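Ticket 1355
Product: Tranden static steam engine kit, bought from Ojala
Subject: Rigging line fuzzing and sagging on the Urnov kit (moved from general)
Status: open

Sorry, I filled in the wrong product above and the form won't let me change it! It's the Urnov, the two-masted coaster, the one that comes in the long box. I've left the Tranden for the winter.

Right, so the trouble is the shrouds. I got all of them up on the foremast in July, using the tan line supplied in the kit, and they looked lovely and taut. Came back after a fortnight away and every one on the port side had gone slack, enough that I could push them in with a fingertip. The starboard ones are fine. Same line, same knots, same glue on the deadeyes.

What I've tried so far:

Re-tensioned the lanyards on the port side. Held for two days, then sagged again (and one lanyard snapped, which I was quite cross about).

Ran a spare length through beeswax and swapped it in for the aftermost shroud. That one is much less fuzzy and has hardly moved, but it's gone a shade darker than its neighbours and now I can't stop looking at it.

Hung 200 grams off a 30 cm piece of the kit line overnight. It had stretched by morning and didn't go back when I took the weight off. I did the same with a bit of Tundska polyester from my own drawer and couldn't measure any change at all.

Checked the mast. I thought it might be leaning, so I put a little square against it, and it is leaning, very slightly, to port. I'm fairly sure it wasn't when I glued it, but I didn't check at the time, so take that as you like.

Update, 9 in the evening: had another look with the good lamp on. The mast foot is solid in its step, no wobble. So either the starboard line has pulled the mast over, or I glued it crooked and the port side never had much to do. I've cut the port lanyards off again and left the shrouds hanging.

Could you tell me whether the line in my box was from the usual reel? The card it came wound on has no label. I'd sooner not rerig the starboard side as well if I can get away with it, the ratlines are already on there and they took me ages.

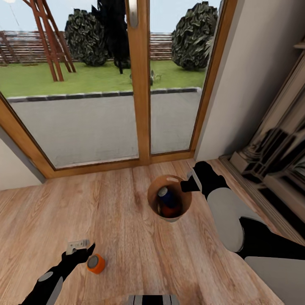 Can I mix polyester on the port side with the kit line on the starboard?
It's better to use the same line on both sides of a mast, as the kit line will carry on stretching while the polyester stays put and the mast may be drawn over. Send us your address and we'll post enough polyester for the full set.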